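Do I really have to iron cotton tablecloths damp?

Asked in: Home and Laundry
Posted February 3, 2008
3 answers

We've got a pile of white cotton tablecloths from my aunt, who ran the tea room in Callberg until it shut. She swore they had to be ironed damp, straight off the line, and that if you let them dry out you'd never get the creases out again. I've tried it her way twice and both times I ended up with a cloth that looked lovely on the board and was wrinkled again by the time it had sat on the table for an hour.

My neighbour says to use spray starch. The woman in the shop where I bought my iron (a Bavmont, nothing fancy) says starch ruins cotton and I should buy their "linen water", which costs a silly amount for what smells like water with a bit of lavender in it. I don't believe either of them, to be frank. One of them has never ironed a tablecloth in front of me and the other had something to sell.

So does damp ironing do anything, or is it one of those things people repeat? And is linen water a con? The cloths are big, the largest seats twelve, and I can't spend every weekend on this.

Thanks
Marjoram

Answer 1

yes damp is better. my mum always did it. also put them in the freezer in a plastic bag if you can't iron them straight away, works a treat

3 people found this helpful

Answer 2 – by Till Grube

I'd be careful with most of what gets said about this, including the freezer. All the freezer does is stop a damp cloth going musty before you get round to it. If you're ironing the same day, a plastic bag on the kitchen side does the same job.

Damp ironing does work, but your problem is at the other end. If the cloth creased again on the table, I'd bet it was still damp when you stopped. A thick cotton cloth can feel dry because it's hot from the iron, and there's plenty of moisture left in it. Then you fold it, or lay it down and lean on it, and it dries in whatever shape it happens to be in. Iron it until it's properly dry, then hang it over a door or a banister for half an hour before you fold it. Iron one half, let it hang over the far side of the board onto a clean sheet, and don't let it bunch up on the floor.

A white cloth hides very little, so think about what it has to do once it's down. Something that sits under baskets and other bits and gets worked over all day needs to be flat and not slippery. It doesn't need a shine on it.

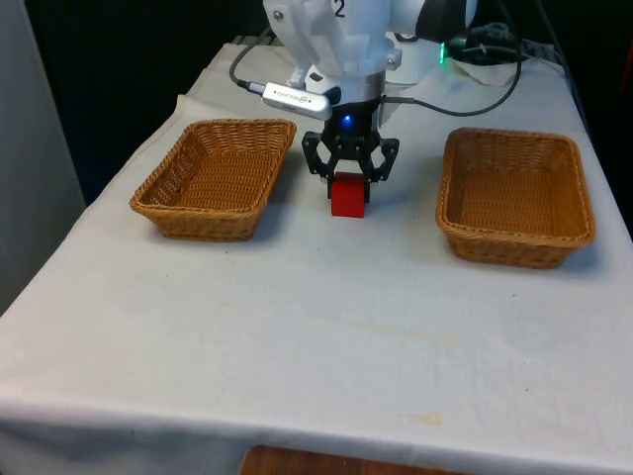
White cloth on a table, with woven baskets and a small red cube in the gripper.

For that sort of use I'd leave starch out altogether. For a Sunday lunch, a light spray on the back of the cloth is fine and it'll wash out. I've heard the "starch ruins cotton" line for years and I think it's half true. Cloths put away starched for a long time can go yellow along the folds, and the folds can get brittle. Starched, used and washed, I've never seen any harm come of it.

Linen water I'm doubtful about. I had a bottle of the Kleinschmidt one as a present and did two napkins with it and two with tap water, and my wife couldn't tell me which was which except by sniffing them. If you like the smell, buy it for the smell. The 500 ml bottle lasted me from May until Christmas, so at least it goes a long way.

As for the big one, fold it in half lengthways, wrong side out, and iron that first. Then turn it and do the right side. Press the middle fold out last or you'll have a ridge running down the table.

88 people found this helpful

Comment from Marjoram: It probably was still damp, now you say it. I was stopping when it looked flat. Will try the banister. Not convinced about starch even on the back but I'll risk it on the smallest one.

Comment from Till Grube: Smallest one is a sensible place to start. Check it for old stains before you go near it with an iron, the heat will set them.

Answer 3

Don't bother ironing them at all. Get a polycotton one from Bundar and take it out of the dryer while it's warm. I haven't ironed a tablecloth in years and my guests still eat the food. Real cotton is a lot of work for something that's going to have gravy on it.

If you must keep the old ones then a steam iron on the cotton setting is enough, I wouldn't mess about with damp. Roll them on a cardboard tube instead of folding. Carpet shops will give you one if you ask, though the one near me wanted two quid for it – for a cardboard tube!

2 people found this helpful

Comment from Marjoram: They were my aunt's so I'm keeping them, but the tube is a good idea. How long is yours? The cupboard isn't very deep.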